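Last edited Wednesday, November 18, 2009

# Ollby tool case list

This folder keeps the list of the home tool cases which are lent from the Ollby shelf and, from January, also from the Granham one. It has around 1,000 rows. One row is one tool in one case on one return day.

## Files

- `cases.csv` – one line for each case
- `returns.csv` – the rows, 11 columns
- `words.txt` – the names we use for the tools

## How a case is checked

Put the case on a table and open it flat. Start with the lid: the utility knife is at the left, the slim screwdriver is next to it. Then go to the base, where the measuring tape has its place in the upper left part. The tape is written in the list as `tape_2m`, after the print on the label. An empty recess gets `0`, a filled one gets `1`. Please do not leave the cell blank.

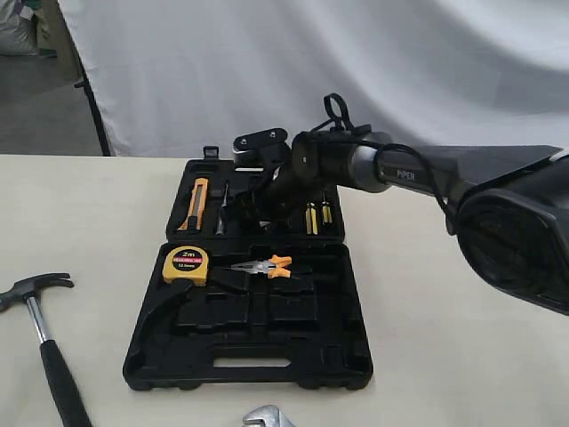 Granham asked if a blank could mean "not checked", as in their old paper list. We agreed to this for the `note` column only, and in all other columns a blank is an error.

## Names of tools

Many people write "cutter" for the knife and "meter" for the tape. Both words are changed to the forms in `words.txt` before the file is saved. A roll of tape is `tape_roll`, so it does not mix with the measuring tape. The screwdrivers with yellow and black handles are `driver_yb`, and the slim one is `driver_slim`.

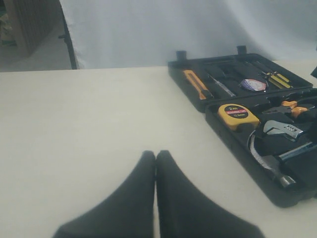

The side of the case is given as `lid` or `base`, never as "top" and "bottom", which change their meaning when the case is carried. If a tool lies in a wrong recess, write the recess where it was found and add `moved` in the note.

## Base of the case

The base has the bigger things: hammer, pliers, adjustable wrench, measuring tape. We record them in this order. For the hammer, write also if the head is to the left, the side on which the Ollby cases keep it. A hammer put the other way can press on the lid – two latches were broken like this in the first winter.
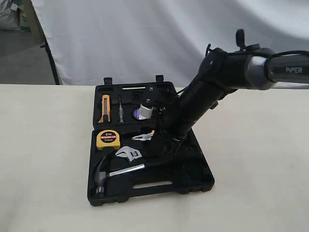 One borrower wrote to us that the wrench should come before the pliers, as it is easier to forget. The order stays for now, but the request is saved in `todo.txt`.

## Known problems

- Case 24 was counted 2 times on one day.
- The Sarmiento cases have other recesses and are not in this list.
- Rows copied from the Bunduner sheet have no time of return.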